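House rules for gripper demos, second edition

I've been wanting to write this up since October, when I first put our house rules for table-clearing demos on the blog and got more mail about them than about anything else I've posted. Apparently a lot of people are recording household tasks with hand-held grippers right now, and a lot of them are writing their own rules as they go. I love this! It's the part of robotics I never expected to get excited about, and here I am with a binder.

Quick background for anyone who came in through the Votedard newsletter. Our project is called Plukavov. We collect short demonstrations of everyday tidying in real kitchens, and a policy gets trained on them later by the folks at Fluscombe. I'm on the kitchen side. My job is to make sure that what comes out of a session is clean, consistent and safe to have made, and that somebody opening it a year from now can tell what the person was trying to do.

The first edition had 13 rules. Too many. People can hold maybe half of that in their heads while they're also holding a gripper, so I've split the list. The ones below are for the person doing the demo, and the paperwork ones (naming, consent forms, backups) have moved to a separate sheet that you fill in sitting down.

Rule one is the one I care about most: decide what's in play before you start. Say it out loud. "Everything on the cloth gets sorted, everything on the floor stays." It doesn't matter much which decision you make, but it has to be made before the first grasp, and it has to be the same for the whole run. When I went back through our early sessions, the messiest ones all had somebody changing their mind halfway through about whether a bottle was trash or a thing to keep.

Rule two is to leave the home alone. Don't clear the counters, don't hide the pots, don't swap the family's tablecloth for a plain one. Take away anything sharp, anything hot, medicines, and papers with private details on them. Everything else stays where people live with it.
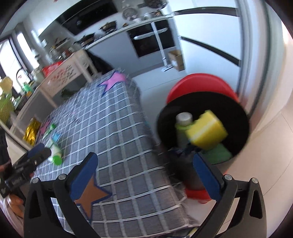 A reader wrote in to say that rule two goes too far: I'd want a plain cloth for the first few hundred runs, and only bring in the patterns once the basics work, otherwise you can't tell whether a failure came from the grasp or from the background.

I've gone back and forth on this and I do see the point. If you're debugging a single grasp, sure, use a plain surface, and write "plain surface" in the log so it doesn't get mixed in with the rest. But as a standing rule for home sessions I'm keeping it as it is. Checks, stars, flowers, fringe - that's what tables look like! My compromise is a line on the log sheet for the surface, filled in every time, so the Fluscombe people can filter however they please.

Rule three, approach from where you can see both pads. If you can't see a pad, you're guessing, and guesses tend to come out as nudges. Back off, turn your wrist and come in again. A slow second approach is perfectly good data. What we don't want is shoving an object across the table until it happens to land in the right spot.

Rule four is about free hands. One person works the gripper. A second person may be nearby, and may set things out between runs, but during a run any hand that comes over the table has to be noted on the log. I used to have a flat ban here. It didn't survive contact with real kitchens, where people reach for things all the time, and a robot that's going to work in somebody's home had better have seen an arm or two. So: allowed, but written down, and the gripper stops moving while the other hand is close to it. That second half isn't negotiable. Pinched fingers are a small injury until the day the same habit meets a motor. 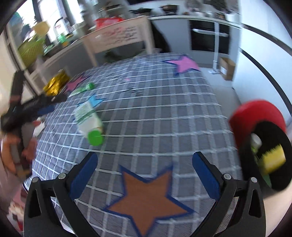

Could the stopping rule be a distance instead, something you can measure? That came by email. Close means one thing to me and another to my partner, the writer went on, and we end up arguing about it after every session.

Great question, and yes, the new edition has one. We use a forearm's length, mostly for the reason that everyone brings their own ruler. If a free hand is nearer to the pads than your elbow is to your fingertips, hold still. It's not precise to the inch and it doesn't need to be. If you'd like a number in your own rules, measure one forearm and write it down, then use that same figure for everybody.

Rule five covers soft and crinkly stuff, and it's the one I rewrote completely. Wrappers, bags, tissues, anything that changes shape when you squeeze it. The old text said "grip firmly," and it was bad advice. The new text:

Close until the item stops shifting, then stop closing.
Lift straight up first and pause for 2 seconds.
Travel only after the pause.
If the item slips, let it land, and start a new grasp from where it is.

The pause is my favorite thing in the whole document. It gives you a clear moment between "picked" and "moving," so whoever labels the run has an easy job, and it gives you a second to notice what you might be dragging along. Thin plastic loves to bring a friend.
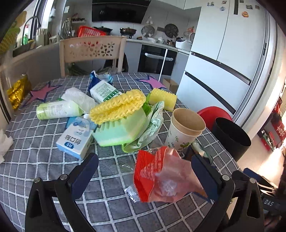

Wrapper up and held between the pads, the rest of the table still to do.

Rule six is crowding. I get asked how full a table should be, and my answer is as full as the household would let it get on an ordinary afternoon. We did try setting a limit. It made every table look like the same table. What we do instead is ask for 3 runs on each layout - one starting from the near side, one from the far side, and one in whatever order feels natural to the person. The last kind is usually the nicest to watch.

Rule seven, keep the failures. Don't delete a run when something drops. Mark it, add a short note if you feel like it, and move on. With 1,698 runs logged so far I can tell you the dropped ones get opened more often than the tidy ones, at least by me.

There's one thing I still haven't settled, and I'd be very glad to hear how other groups handle it. When a container is on the floor next to the table, does it count as part of the workspace? Strebel, the lab whose checklist got me started on all this, treats anything you can reach without stepping as inside. I like how simple that is, but a tall person and a short person then get different workspaces in the same kitchen. For now our sheet just asks where the container is and whether you moved your feet.

The one-page version of the rules is going up next to the old one later this month, with the log sheet on the back. Print it, scribble on it, change the bits that don't fit your kitchen, and please send me your changes. The comments are open, and I read them in the evening once the dishes are done.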